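Folding for the machine: a housekeeper on her second job

25 Jul 2019

Magdolna Gulyás has worked for Jositz for 14 years. The company cleans and does laundry for furnished apartments in Brurnport, and for most of that time her day was the same: strip the beds, carry the linen down, wash, dry, fold, carry it back up. Since January she has spent two days a week doing something else. She picks up clothes from a bed with a pair of hand-held grippers, lays them out, folds them and puts them down again, and the recordings go to Etside, the company that is building a folding machine for Jositz.

"My sister asked me what I do now and I said I fold laundry," she says. "She said, you always folded laundry. I said yes, but now I do it with tongs."

The tongs, as everyone at Jositz calls them, are black, with two yellow fingers at the end that close when you squeeze. You hold one in each hand. The machine will have the same kind of fingers, so the people who teach it have to work with those and leave their own out of it. Gulyás says that took some getting used to.

"With your hands you feel where the seam is. You don't look. With these you have to look at everything. The first week I dropped every shirt."

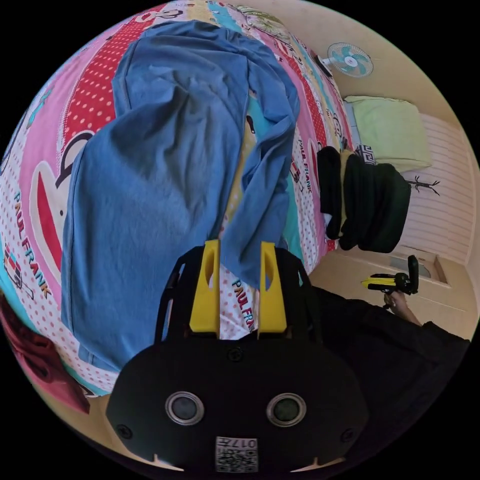
She was slow at first and it bothered her. At her normal job she is one of the quicker people in the building, and the new work made her feel like a trainee. Etside told the group that speed did not matter, but she didn't believe it until the second month, when nobody had complained. A thin T-shirt now takes her a little longer than it would by hand. Trousers are easier, she says, and they come out flatter if you take them by the waist and let the legs hang before you set them down.

"I showed that to the engineer. He wrote it down. I have been doing it that way since I was a girl, and he wrote it down."

There are 8 people from Jositz in the group. They asked for people who had done the work for at least five years, and Gulyás put her name on the sheet mostly because of her back. The carts at the Coelho building, where she does her regular shifts, are heavy and the elevator is often out. The recording days are mostly bending and reaching over a bed, with no stairs. Her back is better, though her thumbs get sore from the squeezing.

Why a bed and not a table? She asked the same question. In the apartments, she was told, things get folded where they lie, and that is usually on a bed with a printed cover. The machine has to be able to tell a blue cloth from a cover full of cartoon faces. Plain white sheets would have been too easy.
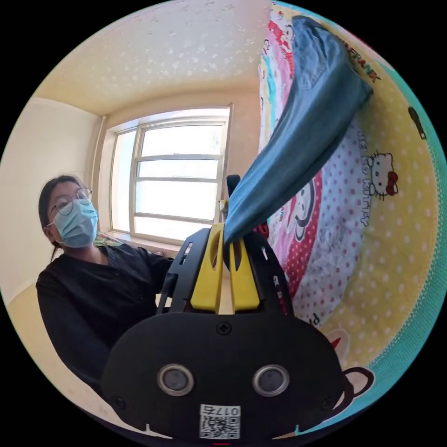
A cloth is pulled up between the yellow fingers of a hand-held gripper.

The group is expected to record 1,000 folds before the machine is tried out in one of the laundry rooms. A person at Etside goes through the recordings and sends some of them back with a note. Gulyás has had notes saying that her arm was in the way, that the cloth left the view, that she let go too early. She finds the notes fair, for the most part. What she likes less is being told to do a thing badly on purpose, which also happens. The machine needs to learn how to recover when a sleeve slips or a pile falls over, so somebody has to make the pile fall over.

"That is hard for me. You spend your life not making a mess."

I asked if she talks with the others while they work. Less than in the laundry room, she says. You have to keep your eyes on the fingers. In the laundry room you can fold and talk about your kids for an hour, and she misses that on the recording days. When two people work at the same bed they have to agree on who goes first or the grippers knock into each other.

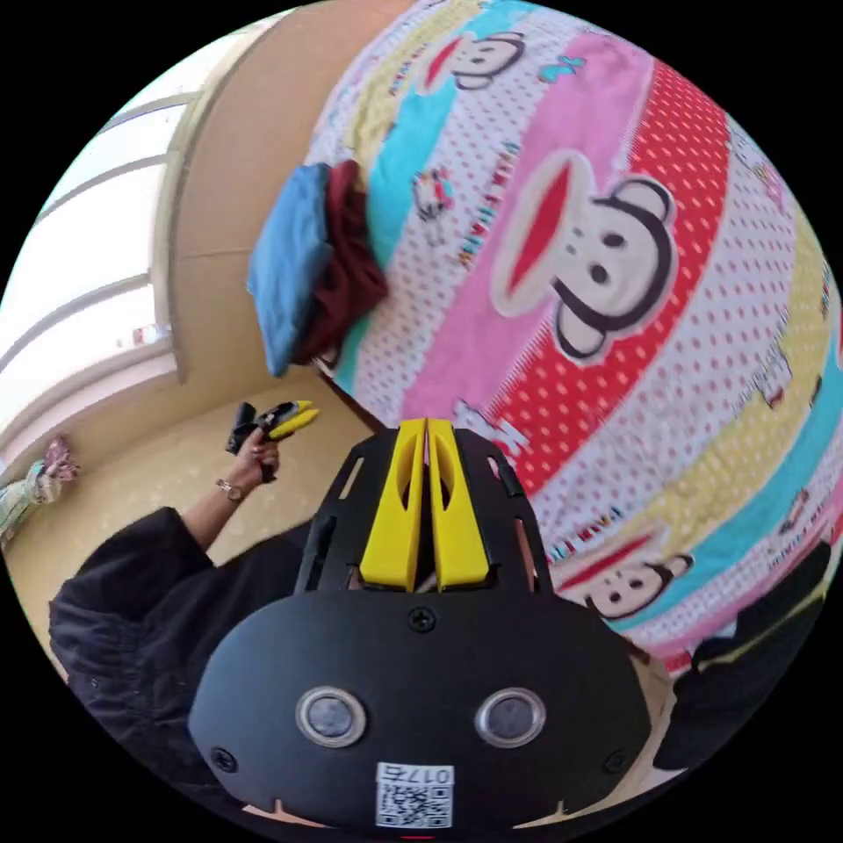

What happens to the jobs

This is the part people at Coelho ask her about. Some of her coworkers think she is helping to get them fired, and two of them have told her so to her face. She does not think they are stupid for saying it.

"I asked the manager straight out. I said, when it can fold, what do I do? He said beds, bathrooms, checking. I said, put that on paper."

There is now a paper. It says that no one on the laundry staff will be let go because of the machine before the end of next year. After that it says the company will "review the situation," and Gulyás does not know what a review would look like. Jositz has also agreed that the people in the group keep their hourly rate plus a supplement on recording days. The supplement was not offered at first. They had to ask for it.

She expects the machine will be good at towels and pillowcases, and she would be happy to see those go. Fitted sheets she will believe when she sees them. Guest clothing worries her more. People leave sweaters that cannot be pulled, and things with beads, and a child's dress with a ribbon that has to be tied again. 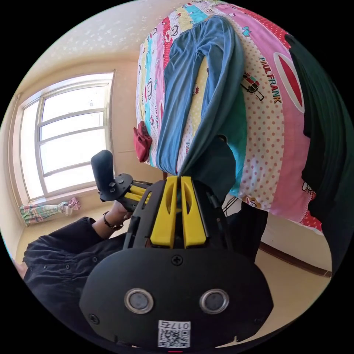
"You look at it and you know someone cares about this one," she says. "I don't know how you record that. I asked, and they said maybe later."

For now the machine is in a back room at Etside, and the group was taken to see it in the spring. It picked up a washcloth, held it for a long time and put it down in half. Gulyás recognized the movement, a little shake before the cloth goes down. She says all of them do it at Coelho, so she couldn't tell whose it was.

She has signed up for another round of recording in the fall. The supplement is part of it, and so is the elevator, which was out again on the morning we spoke. Her next regular shift started at two, and she left a bit early to get the cart upstairs.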